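Home | Aircraft | Programs | Contractors | Index A–Z

Print this article | E-mail this article

Shearer Tanker Conversion Program

The Shearer Tanker Conversion Program is a military aircraft program in which used twin-engine freighters are rebuilt as aerial refueling tankers. The work is carried out by Brimell, an airframe modification company, at its plant at Mukville Airfield. The program covers 9 aircraft, designated Shearer T.2 in service.

Background

The program replaced an earlier plan to buy new tankers from the production line. Converting existing freighters was judged cheaper because the main deck floor, cargo door and strengthened landing gear were already in place. Two companies submitted bids. The losing bidder, Skurnance, protested the award on the grounds that its fuel system had been scored against an outdated requirement. The protest was denied, and Skurnance later joined the program as the supplier of the hose and drogue units.

Contract structure

The contract is of the fixed-price type. Brimell is paid for each airframe in stages, with the largest payment due on delivery. Cost growth on the modification work is borne by the contractor, while the government pays for changes it requests after design review. Spare parts, crew training and simulator support are covered by separate agreements.
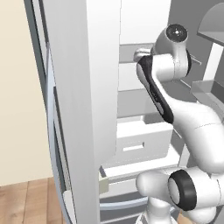

Modification work consists of removing the cargo handling system, fitting auxiliary fuel tanks in the lower holds, and running new fuel lines through the wing to 2 underwing refueling pods. The operator station is located behind the flight deck and uses a camera display. There is no tail boom, so the aircraft can refuel only receivers equipped with a probe. The main deck remains available for cargo or for up to 100 passengers on palletized seats.

Testing and certification

Ground testing covers fuel transfer rates, leak checks and electrical interference. Flight testing begins with handling trials with the hoses stowed, followed by dry contacts and then fuel transfer. The civil certificate for the modified airframe and the military approval for refueling are issued separately. Delays to the first aircraft were traced to vibration in the left pod mounting, which required a stiffer bracket and a repeat of the high-speed trials.

See also: Aerial refueling; Probe and drogue; Freighter conversion

Page last revised Sunday, September 8, 2024

Comments

tailwheel_ed: The bracket change should have its own section. It also affected the pylon fairing.

Marsh Hen: Is the cargo door still usable with the pods fitted? The article doesn't say.

tailwheel_ed: Yes, the door is well forward of the wing.

rgk44: Link to Freighter conversion is broken for me.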